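Rosteck Stand Mixer Review: Four Months of Bread, Cookies and One Very Big Birthday Cake

04/08/2024
By Stamatia Tsoukalas

I bought the Rosteck in December, the week my old mixer finally started smelling like a hair dryer every time I made pizza dough. It cost me $236 on sale, and I went back and forth on it for days (my sister can confirm, she got all the texts). Four months in, I use it nearly every other day and I'm still happy to see it when I walk into the kitchen!

So this is a long one. I bake a lot of bread, a fair amount of cake and more cookies than my family needs, and I've put all three through it.

What comes with it

You get the mixer, a steel bowl with a handle, a dough hook, a flat beater, a whisk and a splash guard. The beater is coated metal with a silicone edge down one side, and I love that edge. On my old machine, a Mateos, I stopped every minute or so to scrape butter off the sides. With this one I scrape once, maybe twice, per batch of cookies.

The splash guard is fine. It clips on in two pieces and has a little chute for adding flour. I use it for powdered sugar and leave it in the drawer the rest of the time.

Bread dough

Heavy dough is why I wanted a new mixer in the first place. My regular sandwich loaf uses 1,000 grams of flour for two loaves, and the Rosteck kneads that on speed 2 for eight minutes without wandering across the counter. The head bounces a little when the dough grabs the hook, but it stays locked down.

Bagel dough is harder on it. It got through a full batch, and the top of the housing was warm to the touch afterward, so now I split bagels into two rounds and let the motor rest in between. The manual says no more than ten minutes of kneading at a stretch anyway. I'd follow that.

Wet doughs are a joy. My focaccia is so sloppy that I used to do it all by hand with a lot of folding, and the hook pulls it together into something smooth and stretchy while I wash up.

Cakes and egg whites

For my niece's birthday I made a three-layer lemon cake with Swiss buttercream, which meant nine egg whites whipped over and over until the whole thing came together. The whisk reaches low enough to pick up even two whites, and I can't say that about any mixer I've owned before! Small amounts of cream work too, though you have to start slow or you'll be wiping down the backsplash.

Creaming butter and sugar takes four minutes if the butter is soft. Cold butter takes forever and makes a racket, as it does everywhere.

Noise

Speeds 1 to 4 are quiet enough to talk over. From 7 up it's loud, with a high whine that my dog leaves the room for. I tried a friend's Bruvach at Thanksgiving and that one is quieter at the top end, but it also costs a good deal more and weighs so much she never moves it.

A few tips if you buy one

1. Run it empty for a minute on low before you use it the first time. Mine had a faint oily smell that went away.

2. Check the beater height with a dime in the bottom of the bowl. The screw is under the head, and mine needed half a turn.

3. Keep a light, wide bowl next to the mixer for proofing and for weighing things out. The steel one is tall and narrow, and I don't like tying it up for two hours while dough rises. 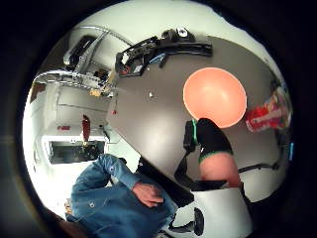 4. Hand wash the whisk. The beater and hook go in the dishwasher on the top rack and still look new, but the whisk has a collar that holds water.

5. Buy the second steel bowl if you bake cakes. Whites in one, batter in the other, no washing in the middle of a recipe. Jukine makes one that fits, for less than the Rosteck version, though the handle is on the thin side.

What I'd change

The cord is short. Really short, and it comes out of the back left, so I had to swap places with the toaster. The speed dial has no click between settings either, and I've gone from 3 to 5 with a full bowl of flour more than once. I'd also like a bowl with measuring marks inside.

Would I buy it again? Yes, at the sale price without blinking, and I think at full price too if bread is your main thing. If you mostly make a cake every couple of months, a good hand mixer will do you fine and leaves you more counter. I'll update this post after a full year, and if you have one and have tried it with the pasta roller, please tell me how it went in the comments — I've had my eye on that since January.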